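Flasau Community Table: progress report to the Lukumay Fund

Prepared by Yen-ting Kao, project lead
5/16/19

Summary of the period

This report covers the second half of the grant. The money was given to equip and run shared lunches at the Flasau flat, and to put the tableware and linen into an order that people can keep up without a paid member of staff in the room. The lunches are running. The tableware is mostly sorted. The linen is behind, and the spending on storage has not been finished. Details are set out below under the headings in the grant letter.

Lunches

We planned for 40 lunches over the whole grant and have held 39. One was cancelled when the water was off in the building and we did not rearrange it. Numbers at the table have settled. We had expected them to go up after October, when the day centre on the next street stopped doing hot food, but most of those people went to the church hall, which is nearer the bus stop. The ones who did come to us have stayed.

The menu is still noodles or rice with two vegetable dishes and one of fish or egg. We tried soup as a main dish twice. It was liked, but the kitchen is narrow and carrying full bowls past the person at the hob was not safe, so soup is now served in small portions from a pot at the table.

The room

The table stands in the room next to the kitchen and is used for eating, for laying out and for sorting. We had asked in the original application for a second, folding table so that sorting could go on during a meal. We have not bought it. When we measured up, there was no place to open it without blocking the way into the kitchen. We would like to move that sum to the storage line and ask for your agreement to this at the end of the report.

The kitchen light was replaced by the landlord at no cost to the grant. The old one flickered and two of our regulars had complained. The opening between the two rooms has been left without a door, as agreed, so that whoever is cooking can hear what is going on at the table.

Chopsticks and small tableware

When we started, the chopsticks were kept in one drawer with everything else. They came from several households and from two restaurant closures, and there were wooden, bamboo and plastic ones in different lengths. Laying the table took longer than cooking the rice. Under this part of the grant we agreed to sort the whole stock, throw out what was not fit to use, and set up a simple way of keeping it sorted.

The full stock came to 1000 sticks. Of these, 285 were taken out of use. The usual faults were splits, worn or rough tips, and lacquer coming away. Odd ones that were otherwise sound have been kept apart for cooking and for the children's craft table.

The work is done on the cloth, with the sticks laid out flat and picked up singly. We tried doing it by the handful to save time and gave that up after finding mixed pairs in sets that had already been passed. Length is checked first, then the thickness at the blunt end, then the tip. Wood that has gone dark at one end is acceptable if it is smooth. Finished pairs go into containers stood on end with the tips up.
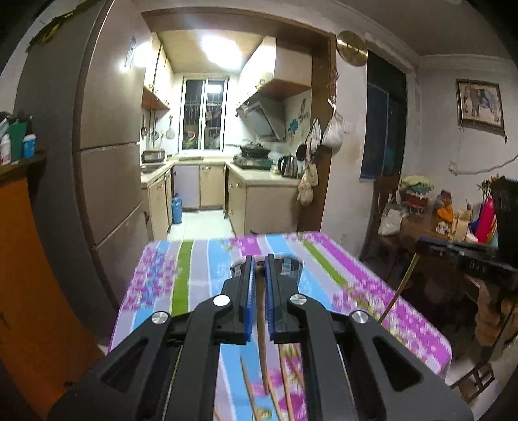

The slowest part has been matching plain wooden pairs. They look alike until they are side by side, and a small difference in length is annoying to eat with. We now mark the good pairs with a pencil dot on the blunt end before they are put away. The dot wears off in the wash after a few weeks, and by then the pair has normally been split up again in the rack. We asked the supplier, Brimau, whether they sell a pair with a printed band that would stand up to hot washing. They do, and we have had a sample set in use for a month without any fading. The price is reasonable for a small order. We have not placed one yet because it would come out of the replacement line, and we want to see first how many usable pairs are left.

Spoons and small dishes were sorted at the same time and gave no trouble. The sauce dishes have been cut down to one size that stacks.

Table linen

We had two cloths at the start of the grant and bought a further four from Fliko. All are wipeable on top and can go in the machine. The patterned ones have done better than the plain. They show stains less, and people prefer them. The plain white one was withdrawn from lunches and is used to cover the shelves.

Washing is the problem in this section. The grant letter says that cloths will be washed after each lunch. In practice they have been wiped after each lunch and washed after every third one. The machine in the building is shared, and our slot is often taken. We have asked for a fixed slot and have not had an answer. Until we do, I do not think the target in the letter can be met, and I would sooner report that now than at the end.

Storage

Two of the three shelving units are up. The third arrived with a bent upright and has gone back. The shelves that are in place hold the bowls, plates and serving dishes, and have freed the worktop on the left of the hob. Labels have been written by hand for now, in English and Chinese. We had meant to get them printed, but the contents of the shelves have moved so often that it seemed better to wait.

The drawer that used to hold the chopsticks is now for tea towels and matches.

People

We have 17 people on the rota for cooking, laying and clearing. Cooking is well covered. Clearing is not, and in the last two months the same four people did most of it. We have changed the rota so that each person who signs up to cook also signs up for one clearing turn. Two people dropped off the rota after this change and one came back.

Food hygiene training was completed by everyone who handles raw food. The certificates are in the blue folder in the kitchen and copies can be sent if you need them.

Spending

Food, linen and training are within budget. Tableware is underspent, as fewer replacements have been bought than we allowed for. Storage will be overspent slightly if the third unit comes with a new delivery charge, and we are disputing that charge. The folding table line has not been touched. The full sheet with receipts follows separately.

Work for the next period

Finish matching the remaining wooden pairs and decide on the banded ones from Brimau. Put up the third shelving unit. Settle the washing slot with the building manager. Print the labels once the shelves have stayed the same for a month. Hold the cancelled lunch, if the funding dates allow it.

Agreement requested

We ask the Fund to agree to the following: that the money set aside for the folding table be moved to storage, and that the washing target be changed from every lunch to every second lunch until a fixed slot is given. A reply by email is enough for our records.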